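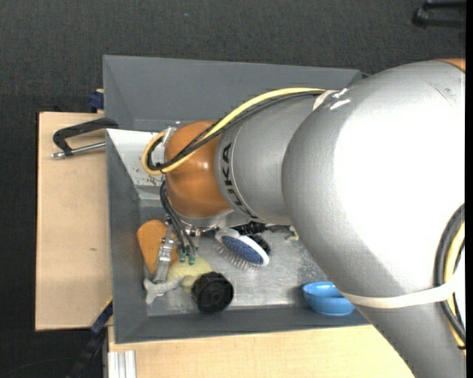
Godelieve Vanhove wants it noted at the top that a run with a bad label is worse than no run, and that she has said so before. Noted.

Cekex grasp collection cell, pre-session check
To be filled in before the first pick.

1. Emergency stop pressed, released, reset. OK.
Comment: press it properly. Looking at it sternly has been tried.

2. Cables on the arm clear of the joints through a full wrist turn. OK.
Comment: add a look at the straps and tape. Tape is a temporary measure and has been one since April.

3. Clamps tight. OK.
Comment: by hand, both directions. If the bin shifts, so does every position we record.

4. Gripper finger closes square. OK after adjustment.

5. Bin contents match the object sheet. NOT OK.
Comment: sheet had last session's mix on it. Hairbrush and bowl added. "Misc. brush" is not an object name – see Janum naming list.

6. Objects tipped in, not arranged. OK.
Comment: the learner has already seen 252 tidy bins and thinks the world is like that.

7. Failed grasps being saved. OK.
Comment: 3,452 attempts logged so far, 112 of them without an outcome. Dewulf to go through those by hand, with our sympathy.

8. Disk space. Marginal.
Comment: clear the Kulledum trial runs first. Ask before deleting, this time.

Cell released for collection, item 5 corrected on the sheet. Next check at shift change.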